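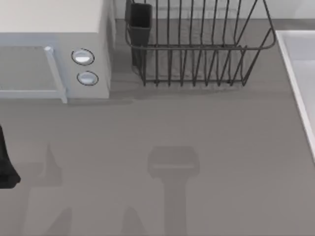 16th November. Workshop, late afternoon into the evening.

Cast from Nidura Slough came out of its box today after drying all week, and I have spent most of the day fussing over it, so this is going to be a long entry. Put the kettle on if you're reading along.

First, where we are with it. This is the left-hand impression from the mud bar, the deeper one of the pair, poured by our own crew the morning after the report came in. The witness (a duck hunter, very pleasant on the phone, in no hurry to be famous) heard something big moving along the far bank before sunup and found the tracks once there was light enough to see by. He laid a shell box next to the print and took pictures, bless him, and then he put an upturned bucket over the good one and went home. I wish everybody carried a bucket.

Cleaning. Soft brush first, then the wooden skewers, then a damp sponge around the toes only. I left the heel dirty on purpose. There is a layer of fine silt stuck in there with some plant bits in it, and I would like somebody with better eyes than mine to look at it before it goes down the drain. I bagged what did come loose and wrote the cast label on the bag. Please don't tip the bag out to have a look, it's mostly dust and it will go everywhere.

The plaster itself I'm a little disappointed in. We had run out of the good stuff and used the Garnine mix from the hardware place, and it's chalky on the underside. You can mark it with a fingernail. It took the detail all right, but a corner of the outer edge crumbled when I lifted it, and I said a word. The crumb is in an envelope taped inside the box lid. For the next trip I'd go back to the dental stone and just put up with the weight of it in the canoe.

Now the fun part. I wanted to know how much of that print's shape is foot and how much is mud, so I filled the long tray with bank clay that we brought home in the feed sacks, wetted it down until it felt about like the bar did under my boot, and went to work stamping it with everything we own. Boot, bare foot (mine, very cold!), the bear paw cast from the loan box, and the carved wooden foot from the school talks. Then I did them all again with a slide at the end, the way you'd slip going up a wet bank.

The bear paw is the one that got my attention. Stamped straight down it looks like a bear and nothing else. Stamp it twice, though, with the hind foot coming down partly over the front, and let it slide a bit, and you get a long track with a rounded heel and five toes in a bunch that I would have been quite excited by if I'd met it on a riverbank. I poured three of these doubles at 300 grams of dry mix each, which was a bit thin for the length but enough to show the toes. They're on the drying rack with the tags wired on.

Does our Nidura cast look like those? Some. The length could go either way. What doesn't fit so well is the middle, where an overstep ought to leave a ridge or at least a wobble in the side outline, and ours runs pretty clean from the ball back to the heel. On the other hand there is a nick on the inner edge that I had down as a pebble and now I'm not so sure. I held it under the desk lamp from one side and then the other and changed my mind with the light. I'd like a second opinion from someone who hasn't read this page, so if you're up for it, go look at the cast first and come back.

Audio. The Stosteck recorder that we strapped to the cypress came home with 88 hours on it, and I've listened to a good chunk of that while the clay was settling. Mostly frogs, and rain on the housing. There's a barred owl pair that went at it like a couple of monkeys on the second night, and if you have never heard that at full volume through headphones, I recommend sitting down for it. I marked the files. They'll be good to play for new folks at the January meeting so they know what an owl can do.

One thing I can't place yet. Toward the end of the last night there are knocks, a short run of them, then a gap, then one more that's fainter and to my ear further off. It could be a beaver, but I don't hear any splash. It could be a boat bumping a piling as well, and there is the old Evangelista dock, which I paced off on the map at 500 yards upstream of the recorder. I ought to have thought of that dock when I picked the tree. Before we get worked up I want to go back when the water's at the same height, tie a jon boat loose at that dock, and see what comes through on the recorder. If it matches, fine, we write it up that way and thank the hunter for his trouble.

Speaking of which, I called him this evening and told him just about what's written here. He took it very well. He said he'd hunted bears up north and didn't think it was one, and also that he'd never seen a bear slip, so he couldn't swear to it. I've put his wording in the report folder in full. He asks again that we keep the boat ramp out of anything we post, so please go by "Nidura Slough, lower end" and leave it there.

Small stuff before I forget. The recorder's latch is bent and wants pliers. The seal looked sound but there was a spider living behind it. Clay tray is still full, with a wet towel over it, and I'd like to keep it going for another round with the heel pressed harder, so top it up with the spray bottle if you pass. The second feed sack leaks. Bear paw needs to go back to the loan box clean, and I mean between the toes too.

Report status stays at "open, possible bear" for now. I went back and forth on the "possible" and left it in. I'll photograph the heel tomorrow in daylight, before anybody touches that silt.

Recent notebook entries
Dental stone or plaster: notes from a wet spring
Barred owl, fox, heron: our comparison sound files
Garnine mix, first pour and first complaints
Strapping a Stosteck to a tree without losing it
How to cover a track until we get there
Evangelista dock, summer water levels
Older entries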